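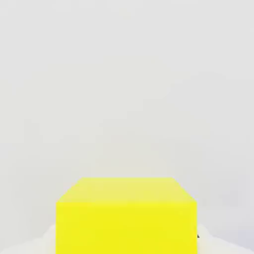
Demonstrators wanted -- simulated block tasks, paid, Brumholm

Posted Feb 19, 2022. Open until the seats are filled.

We need people to drive a simulated robot and do small jobs with it, over and over, so a learning system has something to learn from. Yellow cube, plain gray background, not much else to look at. You pick up the controls, you do the task, you reset, you do it again. Paid by the session, not by how many you get right.

The project is called Leda. It is run by Apaza, a small shop on the second floor of the old Plodari building in Brumholm. We have 22 places in this round.

What you'd be doing

Short tasks with one block. Reach it, take hold of it, lift it, turn it, set it back down. Later on, push it to a spot and stop. You control the arm with a handheld controller and watch on a monitor. Most of the sessions use the view from close in on the block, so your picture is mainly yellow cube with a lot of pale gray behind it. Takes getting used to. There is a second, wider view on a key if you get lost, but please try to work from the close one, the system only gets the close one.

Each try is recorded start to finish: what was on screen, where the arm was, what you did with the controller. When a try is over you mark it good, bad or not sure. "Not sure" is a perfectly fine answer and we would like to see more of it than we did in the November round.

Bad tries are kept. Don't quit halfway through one to make your numbers look nice. If you drop the block, go back for it if you can, carry on, and mark it how you see it. We want recoveries. We got hardly any last time, everybody hit reset.

Also please do not do it the same way every time. Come in high, come in low, go slow, go a bit faster, grab off center. Fifty copies of the same neat move don't help us much.

Hours and pay

5 sessions per person, each one 4 hours with breaks. Spread over two or three weeks, your pick of mornings or afternoons. Evenings maybe, ask.

$300 for all five, paid after the last one. If you stop early you get paid for the sessions you finished. First session is half training, half real work and counts the same as the rest.

No overtime, no take-home work. We can't do remote for this round, the controllers stay here.

Who we're looking for

-- 18 or older
-- OK sitting at a screen for a while (there are breaks, take them)
-- can use both hands on a controller, or tell us what setup you need and we'll try to work it out before you come in
-- able to tell yellow from gray on a monitor, glasses fine
-- can get to Brumholm on your own

No robot background needed. No programming. Gamers do OK, so do people who have never touched a game -- we want both, and left-handers especially, we have almost none so far.

If you did the November round you can apply again. The controls changed some. The grip is on the trigger now and it closes slower than it used to, so you'll have to unlearn a bit.

If on-screen motion makes you feel sick, let us know up front. The close view moves with the arm and it bothers some people. You can do a ten minute trial before you commit to anything.

What a session looks like

Sign in at the desk, get a seat number. Warm up on the practice block, those tries aren't saved. Then the task list comes up on the left monitor, one task at a time, wording like "lift the cube and hold" or "set the cube down without tipping it". Read the wording every time, it changes. Do the try. Mark it. Next.

The block starts in a slightly diffrent place each time. If it starts somewhere you can't reach, mark it bad, type "reach" in the note box and move on. Same if the screen freezes, type "froze" and raise a hand. Don't restart the computer yourself please!!

Notes can be short. "Slipped left side" is plenty. We read all of them.

What we keep

The recordings, your marks, your notes and a participant number. No camera on you, no microphone. Your name is on the sign-in and pay sheets only and does not go in with the recordings. The recordings are used to train and test the Leda system and parts of them may be shared with other groups working on the same kind of thing. You sign a form about this at the first session. Read it at home beforehand if you like, we'll email it.

You can pull your recordings out up to the end of the round. After that they are mixed in with everyone elses and we can't promise to find them.

How to apply

Come by the Apaza desk, second floor, Plodari building, or leave a note in the box by the elevator. Put down:

-- name and a phone number or email
-- which hand you use
-- mornings, afternoons or either
-- games: never, sometimes, a lot
-- did you do November, yes or no
-- anything we should set up differently for you

No resume. No cover letter. We fill seats in the order the notes come in, apart from holding a few for left-handers. You'll hear from us either way.

Parking is behind the building, not in front, the front spots are for the dentist. Side door sticks, push hard. Coffee and water at the desk, no food at the stations.

Need to swap a session? Tell us the day before and we'll move it. Miss two without a word and the seat goes to the next person on the list.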